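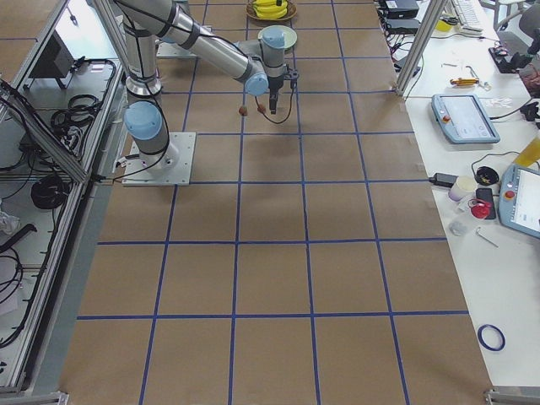
図1 作業台とアーム(青テープの格子で区画)

進捗報告(4月分) 双腕セル安全運用ルール整備
提出先:Fudidholm 助成担当 Ottavio Pace 様
報告:Bestside 自動化班

取り急ぎ、要点のみ。詳細は別紙の改訂表を見てください。

1. 今期の進み
・運用ルール第2版、ドラフト完了。全6章。第5章(異常時の復帰)だけ文面がまだ粗い。
・リスクアセスメント見直し、対象40項目のうち35項目まで終了。残りはケーブル関係と復電時の挙動。来月前半で片付ける予定。
・Tillden側の安全担当とのレビュー1回実施。指摘は大筋受け入れ。「区画」と「領域」の用語が混ざっているとの指摘あり、区画に統一。
・作業者向けの説明会は1回目終了。資料は30分で読める分量に絞った。

2. ルールの主な変更点
区画の考え方を明文化。台上の青テープの格子を基準にして、対象物の置き場所は区画の単位で記録する。テープの浮きや切れは始業点検で確認、見つけたら貼り直してから開始。旧版は「適宜補修」としか書いてなく、人によって判断がばらばらだった。

双腕の同時動作。片腕が対象物に接近しているあいだ、もう片方は自分の側の待機姿勢が原則。例外は手順書に書いてあるものだけ。現場からは「遅くなる」と不満が出ている。サイクルタイムへの影響は測定中で、まだ数字は出せません。

教示ペンダント。操作者は1名、持ち替えのときは声かけと復唱。置き場所も固定にする。未使用側のペンダントの扱いはTilldenと意見が割れており、次回に持ち越し。

ケーブル。アーム周りのたるみは許容範囲を決めて、写真つきの見本を点検表に添付する。レール沿いの床・棚のケーブルも同じ点検表に入れた。点検表の改定番号が旧版のままになってたので直します。

台脇の白テーブル。工具、小物、コップ類の持ち込みルールが無かった。新設。台の端から手前は工具置き場にしない、飲み物は別の机。文面は短くした。長いと読まれないので。

3. 対象物の扱い
食品類を使う作業の節を追加。皿・かごの位置は開始前に記録、作業中に手で直す場合は必ず停止してから。つぶれた物は回収して記録、再使用しない。把持力の上限値は品目ごとに別表、いちごの値はまだ仮置き。りんごとバナナは確定してよいと思いますが、Ruggieroの確認待ち。
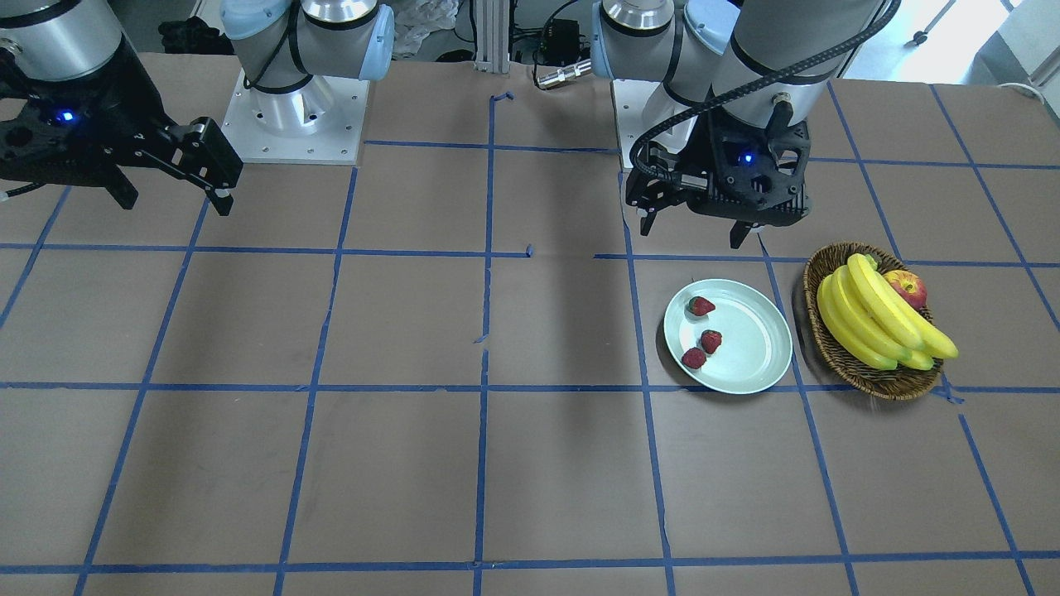
図2 いちごの皿と果物かご、左右のグリッパ

4. 遅れと課題
・Ruggieroからのグリッパ取扱資料の改訂版が未着。別表が確定できないのはこのため。催促済み。
・復帰手順の試行が足りていない。停止からの再開を操作者だけで判断してよい範囲、ここの線引きが難しい。監督者確認を必須にする案で進めたいが、夜の時間帯は監督者が不在。電話確認で可とするか要相談。
・ヒヤリハット記録の書式が二種類並存。新しいほうに寄せるが、過去分の転記に手がかかる。転記は後回しにさせてくださ。

5. 次期の予定
第5章の書き直し、残りのリスク項目、別表の確定。その後、第2版を試行版として現場に出す。説明会2回目は試行開始に合わせて実施。現場の意見は点検表の裏面に書いてもらう形にする。

6. お願い
・夜間の監督者確認について、電話可否のご判断をいただきたい。
・Tilldenとの次回レビューにPace様も出られるか、時間帯だけ先にご連絡ください。午前希望です。
・予算の変更はなし。費目間の流用も今のところなし。

以上、別紙は後ほど送ります。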